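Jescombe Household Petitions: Research Edition
Three-volume set with searchable index

The Research Edition reproduces the household petitions of the Jescombe district in full transcription, with editorial notes, a name index and a place index. It is intended for reading rooms, local studies collections and individual researchers who need citable text. 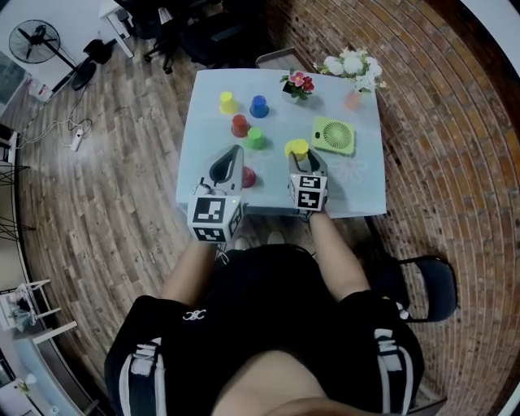
The petitions were addressed to the district magistrate, and most were signed or marked by women acting as head of a household. Subjects include rates, water access, school fees, the licensing of lodging houses and the custody of children after a death. Earlier selections printed the better-known petitions in modernised spelling and left out the signature lists. This edition restores both the original spelling and the lists.

Contents of the set

The set comprises 821 petitions in three volumes.

Volume 1: Rates, water and roads. Includes the general introduction, the statement of editorial method and the district boundary maps.

Volume 2: Schools, lodging houses and licences. Includes the Rusnák correspondence, a run of letters between one lodging-house keeper and the magistrate's clerk, printed here in sequence for the first time.

Volume 3: Custody, relief and miscellaneous. Includes the glossary, the concordance to earlier printed selections, and both indexes.

Each volume carries its own list of abbreviations. Plates are grouped at the back of Volume 3 and show 28 original sheets in facsimile, chosen to illustrate hands, marks and clerk's endorsements.

Editorial method

Transcriptions were prepared from the originals under the general editorship of Serpil Akbulut. Each text was read against the manuscript twice by different readers. Where the readings differed and could not be settled, both are given in the notes.

Line endings are not preserved in the body text. They are preserved in signature lists, where the order and grouping of names may carry meaning. Deletions are shown in angle quotes and insertions in raised brackets. Editorial expansions are italic. Illegible words are marked with a single ellipsis in square brackets, regardless of length.

Names are indexed under the spelling used in the petition and cross-referenced to a standard form. A woman who appears under more than one surname has a single main entry only where a document in the collection links the names. Where no such document exists, the entries remain separate and a "see also" reference is given. Readers tracing family lines should check both entries.

Dates are given as written. Where a petition is undated, the date of the clerk's endorsement is supplied and labelled as such. Petitions with neither are placed at the end of their section — they have not been assigned to a year on the basis of handwriting.

Searchable index

Purchase of the set includes access to the index files, supplied by download. The files contain names, places, petition numbers, subject codes and endorsement outcomes. They do not contain the full transcriptions.

Formats: comma-separated text and spreadsheet.
Character encoding: UTF-8.
Subject codes: listed in Appendix C of Volume 1.
Download link: valid for 90 days from dispatch. Files may be kept and used after the link expires.
Licence: private study and published research, with citation. Institutional purchasers may place the files on a reading-room computer.

The petition number is the key field in all tables and matches the number printed in the margin of the volumes. It should be used in citations in place of the page number. Page numbers will change if the set is reprinted; petition numbers will not.

Physical specification

Binding: sewn sections, cloth over boards.
Paper: acid-free, uncoated. Plates on coated stock.
Type: body text set in one column, notes at the foot of the page.
Slipcase: supplied with the full set only.
Volumes sold separately: yes, without index files.

The cloth is not water-resistant and should be cleaned with a dry, soft brush. Self-adhesive spine labels can lift the cloth when removed. Libraries that label their stock may order the set with a plain spine panel by noting this on the order form.

Compatibility with the earlier selection

Holders of the Revine selection can use the concordance in Volume 3 to convert item numbers. The Revine texts were taken from a clerk's copybook where the original sheet was thought to be lost. Several of those originals have since been located and are transcribed here directly, so wording may differ from that quoted in older books and theses. Differences of substance are noted. Differences of spelling and punctuation are not.

Known corrections

A corrections sheet is enclosed with Volume 1. The principal correction affects the map of the northern ward, on which two parish labels are transposed. The corresponding index entries are accurate. An updated sheet is issued each February and may be requested by anyone who holds the set.

Ordering

Orders from individuals are accepted by card or bank transfer. Libraries, schools and historical societies may order on account with a purchase order number. Sets are packed in a double-walled carton and sent by tracked post. Orders are dispatched each Monday, and those received after noon that day go out the following week.

Returns are accepted for binding faults, missing sections or damage in transit. Please keep the carton until the volumes have been checked. A faulty volume is replaced individually, and the remainder of the set does not need to be returned.

Review and inspection copies are limited to Volume 1. Requests should name the journal or course concerned.

Related items

Jescombe District Maps, folded, set of four sheets
Reading Clerk's Hands: A Workbook
The Revine Selection, paperback reissue
Lodging Houses and Their Keepers: Essays on the Rusnák Letters
Index files only, institutional renewal

Contact Trirkine sales | Terms of supply | Copyright Trirkine. All rights reserved. | Back to top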